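Plostine Booth Drinks, teleoperated demos

README, please read before you train anything on it

Hi! I put this set together with Érica Fagundes, who did a good share of the driving. It holds 162 demonstrations of a robot arm working at a table with drink dispensers on it, all recorded by remote control with a person on the leader arm. I wrote this card after getting the same few emails over and over, so if you've written to me already, your question is probably answered somewhere in here (sorry for the slow replies!).

What's in it

There are 3 tasks. "Cup to spigot" means bring the gray cup under the spigot of the big dispenser and set it down upright. "Cup upright" starts with the cup lying or leaning somewhere near the drip tray, and the driver has to get it standing. "Return" is the boring one, where the arm goes back to its rest pose from wherever the last episode left it. I nearly left that one out, and then Érica pointed out that half our failed rollouts in the Gelley set came from the arm not knowing how to get home, so in it went.

100 of the episodes are cup to spigot. The rest are split between the other two, and the split is in tasks.csv. No pouring is labeled anywhere. We never made the spigot lever part of a task, so please don't go looking for it.

Views

Each episode has a head view and a wrist view, saved as separate videos with their own timestamps. The head view is the one to use if you want to know where the cup is. The wrist view is great for the last bit of a reach and pretty useless for everything before that.
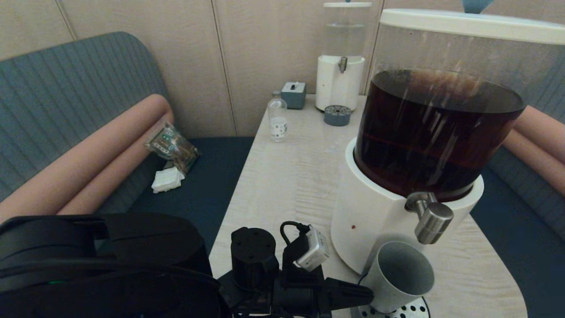
Head view, cup tilted under the spigot.

Cup angles like that one are all over "cup upright," and they're the reason I like the task. The cup leans, the tray has a rim, the spigot is right on top of you, and the driver has to come in from the side and think about which way the mouth of the cup is going to swing. Policies trained only on cups that start out standing do badly on it. Mine did, anyway.

How we drove

The leader arm is a Hutsuliak, the older model with the stiff wrist. You hold it like a fat pen and the follower copies you. Every driver did a warm-up before we kept anything, and you can really see the difference between somebody's warm-up and the stuff they did after lunch. My own driving is slow and fussy. Érica's is fast, with one clean approach and hardly any correcting, and if you train on hers alone you get a policy that looks wonderful until it misses, and then it has no idea what to do next. I'd mix us. The driver column in the csv has a letter for each person so you can sort it out however you want.

A few habits we tried to stick to:

Fingers closed while traveling, open only on the approach.
Stop still for a moment before closing on the cup.
If you bump something, keep going and recover. Don't restart.
Let go completely before backing away.

We broke the first one a lot in the early episodes. I left those in and flagged them with "loose_travel" so you can drop them with one line.
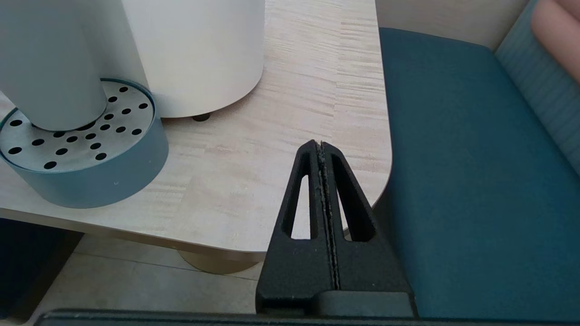
Said Zerouali wrote back after trying an early copy that closed fingers made his action histograms look lopsided, and he wondered whether we shouldn't have let people travel with the gripper half open, the way they naturally want to. He also thought a wrist-only policy would learn to wait for the drip plate to show up before it did anything at all.

Fair on both counts! The histogram thing is real, and I now weight the gripper channel separately in the training script (see weights.yaml). On traveling half open, I went back and forth. People do want to do it, and it feels better in the hand. But with 2 dispensers on one small table the open fingers kept finding things to hook on, and I got tired of it. If you record your own episodes on a roomier table I'd say let people do what they like. As for the waiting, yes, his guess matches what I got: my wrist-only policy dawdled until something round and full of holes came into view. Adding the head view fixed most of it.
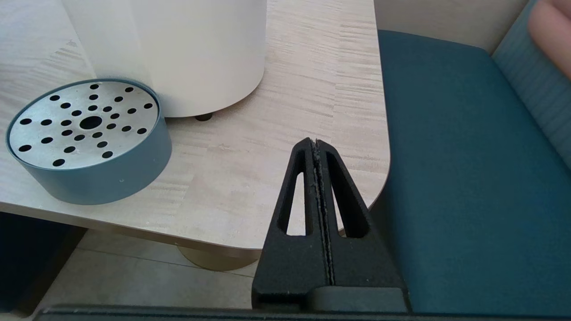
Wrist view, fingers together, near the table's rounded corner.

Known problems

The wrist video runs a hair behind the head video in a batch of the return episodes. Use the timestamps, don't match by row number.

Joint 4 drifts over a long session. We re-zeroed it on breaks, and the csv has a "rezero" mark wherever that happened.

The "success" column was filled in by the driver right after the episode, and drivers are generous to themselves. I rechecked cup to spigot from the video. I haven't gotten to cup upright yet, so treat those as somebody's opinion.

Background is the same booth the whole way through. Don't expect a policy trained on this alone to cope with a different table. I tried it on the Trernamia bench set and it was sad.

Loading it

Unzip, point the config at the folder, run check.py first. It will complain about missing audio. Ignore that, there was never any audio.

Using it

Free for research and teaching. If you publish, a mention is nice, and a note telling me what broke is nicer. If you record more episodes in the same format and want them merged, send me five or so before you do the rest, and please write down who drove which. I'm usually on email Monday mornings and hit or miss the rest of the week.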